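Small Counter, Wooden Rack: What Works for Me

I've washed dishes by hand for 14 years, the last few of them in a kitchen with one decent stretch of counter, and I have opinions about dish racks! Joyce Owino asked me to write some of them down after she watched me dry a stack of bowls at the Thursday supper, so blame her.

First, the rack itself. I like the folding wooden kind with pegs. Plates go in between the pegs, fine, everybody knows that, but the pegs are also great for mugs. Hang one so the opening points sideways or down and it drains much faster than it does sitting flat on a towel with a little puddle trapped under the rim. If your rack slopes, put the heavier things on first and check that it doesn't tip before you add the rest (I lost a very nice saucer this way).

Wood does need a bit of care. Once a week I shake mine off, wipe the slats with white vinegar and water, and stand it by the window until it's dry all the way through. Every couple of months it gets a thin coat of food-safe mineral oil. Go easy, wipe off the extra, and leave it overnight. If you see dark spots where the pegs meet the rails, an old toothbrush and baking soda will usually take care of them.

Cutting boards with a raised or textured border are a pain in exactly one place, the border. Crumbs and juice love it in there. Same toothbrush, warm soapy water, go around the edge twice. Plates with ridges on the rim get the same treatment, especially after anything with egg or cheese.

Trays! I use mine way more than I ever thought I would. A tray with raised edges will hold the clean cups on their way to the cupboard, and in between it lives at the back of the counter and keeps the small stuff from wandering.

As for fruit, I keep mandarins out in a wide, shallow dish so that air gets around them. Pile them deep and the bottom one always goes soft first. Check the stem end, that's where mine start to turn.

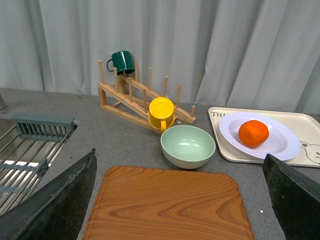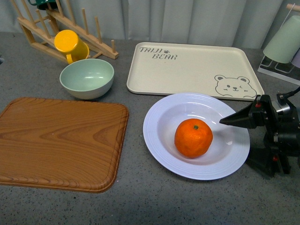 Warura Home & Kitchen Club – Tips Page

Speckled counters like this gray one hide crumbs beautifully, so wipe with your bare hand first and you'll feel what you can't see. Then a damp cloth, then a dry one. I lift the bowls and the board and do underneath too, at least at night. Got a better trick for the rack pegs? Leave it in the tips box by the door and I'll try it out before the May page goes up.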